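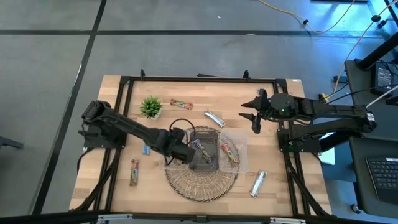

Workshop notebook, Skavside, December
Entry by Ashraf Berrada
Subject: equipment plan for the second bench

Budget requests are to be with the Ghoneim office before the end of the month. The notes below record what was agreed this morning and what remains open.

The present bench stays as it is: two arms facing one another across the wooden table, the black frame, bins in the middle. The snack bar sorting task will continue on it until spring. The second bench is to copy this layout so that programs can be moved between the two without new measurements.

Arms. A further 2 are required, of the same model as the present pair. Skosbridge quotes a delivery time of 11 weeks from receipt of order. Gurnen can deliver sooner, but its quotation leaves out the mounting plates and the power supplies. A revised quotation has been requested.

Gripper fingers. Proposed stock is 8 pairs for both benches. The request last year was for fewer and was used up by summer. Foil wrappers are slippery, and a softer fingertip should be tried before the full number is ordered.

Table and frame. Wooden top again, same size. The workshop can cut the rails itself if the corner brackets are bought in. Brackets, clamps and fixings come to 31 separate lines on the parts list – these should be combined into one order to save on carriage.

Bins. Clear and dark grey, both kinds. Low cost, to be charged to consumables.

Cables. Longer runs are needed for the second bench. Floor covers should be added to the request; they were left out of the draft.

Open points:
Whether the service agreement covers four arms or must be rewritten.
Floor space by the north wall, to be measured.
Spare wrist unit: deferred to next year unless the Gurnen price is lower than expected.

Draft to be circulated by 16:00. Comments to A. Berrada in writing.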